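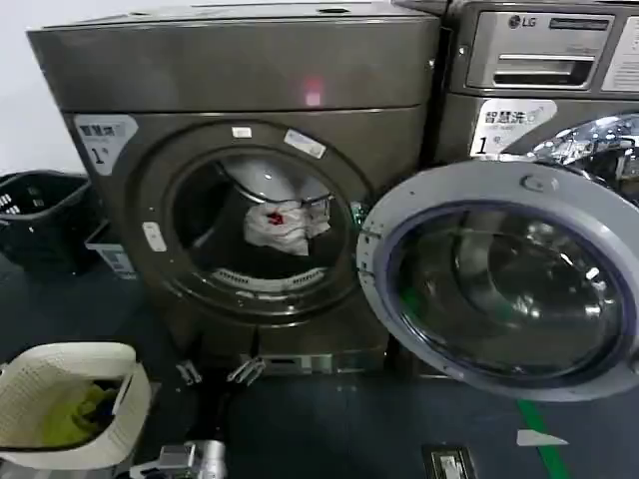 Two front-loading machines side by side in dark gray, the one on the right with its door open.

Front-loading washing machine

A front-loading washing machine, often called a front loader, is a clothes washer with a drum that turns on a horizontal or slightly tilted axis. Laundry goes in through a round door on the front of the cabinet. The type is used in homes, apartment laundry rooms, dormitories, hotels, and coin laundries. It differs from the top-loading machine, in which the drum or basket usually stands upright and is filled through a lid.

Operation

The drum sits inside a larger outer tub that holds the water. Only the bottom part of the tub is filled during a wash. As the drum turns, raised ribs on its inner wall, called lifters or baffles, carry the clothes up the side until they fall back into the water. The cleaning comes from this repeated lifting and dropping together with the detergent. The drum reverses direction from time to time to keep the load from twisting into a rope.

A normal program consists of a wash, one or more rinses, and a spin. During the spin the drum turns fast enough to press the load against its wall, and water leaves through the perforations. Before reaching full speed the machine spreads the load by turning slowly back and forth. If the load stays lopsided, as often happens with a single bath mat or a heavy blanket, many machines add water and try again, or finish at a lower speed.

Construction

The cabinet is usually painted or coated sheet steel. White was long the standard color, and dark gray and silver finishes are now common as well. The drum is stainless steel in most current machines. Concrete or cast-iron weights fixed to the tub reduce movement, and the tub hangs on springs above a set of dampers.

The door has a bowl-shaped window that reaches into the drum opening and keeps clothes from bunching against the seal. The window may be clear or tinted. A flexible rubber gasket closes the gap between the tub and the door, and a lock holds the door shut while the machine is running. Detergent is placed in a drawer, generally on the upper front, with separate compartments for the main wash and for softener. On many models a small hatch near the floor gives access to the drain pump filter.

Four adjustable feet support the cabinet. They are screwed in or out until the machine stands level and does not rock, then fixed with lock nuts.

Shared laundry rooms

Where several machines are installed together, they are commonly placed in a row or stacked in pairs. Labels on the front carry a machine number or instructions for users, who may need the number to pay or to report a fault. The Long Street laundry in Staden, for example, keeps the same numbering for its washers and the dryers that go with them, so a load from washer 2 is moved to dryer 2.

Clothes left behind after a finished program are a frequent source of complaints. House rules in the Jovitz apartments allow the next user to move them to a basket after a short wait. Doors are left open between loads in many laundry rooms so that the gasket and drum can dry, though this takes up floor space in front of the machines.

Care

Moisture trapped in the folds of the gasket can lead to mildew and a sour smell. Wiping the gasket and leaving the door and drawer ajar help prevent this. Residue from detergent and softener builds up in the drawer, which can be pulled out on most machines and rinsed under a tap. Coins, hairpins, and buttons tend to collect in the pump filter. Water should be drained into a shallow dish before the filter is unscrewed.

An occasional empty cycle with hot water clears residue from the tub. Everyday cotton items are often washed at 40 degrees Celsius, and machines used only at low temperatures need the hot cycle more often.

Comparison with top loaders

Front loaders generally use less water than top loaders with a central agitator and are gentler on fabric. They also spin faster, which shortens drying time. Their programs tend to run longer, and adding a forgotten sock is harder once the wash has begun. The low door requires bending, and some owners raise the machine on a pedestal for this reason.

See also
Clothes dryer
Detergent drawer
Self-service laundry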